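Geltimwood Releases Fluster, a Training Method for Two-Handed Work With Soft Bags

April 8, 2019 — Geltimwood today published the results of Fluster, a method for teaching robot arms to handle cloth bags from human demonstrations recorded with hand-held grippers. The report covers data collection, training and tests on a two-arm station. 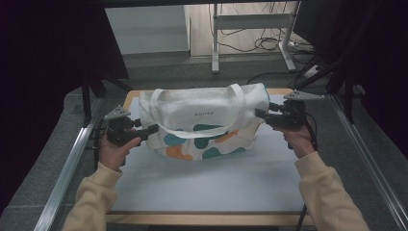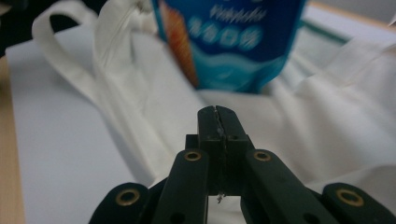

Fluster data collection with a canvas tote bag: operator's view and gripper view.

Cloth bags are hard for automated packing lines. The opening moves when a handle is pulled, the sides fold in on themselves, and the shape after one grasp says little about the shape after the next. Earlier work at Geltimwood treated the bag and its contents as separate problems, with a fixed sequence of grasps for each. Fluster trains on both together.

The data set holds 2,000 demonstrations. Each one pairs the operator's view with the views from the grippers, matched in time with the position of both tools. A filtering step named Rao removes recordings in which tracking of either tool is lost, and shortens long pauses before training begins.

In tests completed in February, the trained model finished 4 of every five attempts at taking a package out of a tote bag. A model trained on 500 demonstrations did so in half of its attempts. Results leveled off at around 1,000 demonstrations for bags of a kind already in the training set; bags with stiffer cloth kept improving up to the full set.

"The gain came mostly from the second hand," said Wanda Dunleavy, who led the study. "Once the model learned to hold the rim steady, the grasp itself got a lot simpler."

Most remaining failures were grasps that closed on a fold of cloth along with the package. Nandini Kartha, who ran the tests, said a force signal from the fingers is being added to catch these cases early.

The method will next be tried at Cenero, a packing site operated by Geltimwood, on mixed bags with more than one item inside. The report and the Rao filtering code are available from the Geltimwood press office on request.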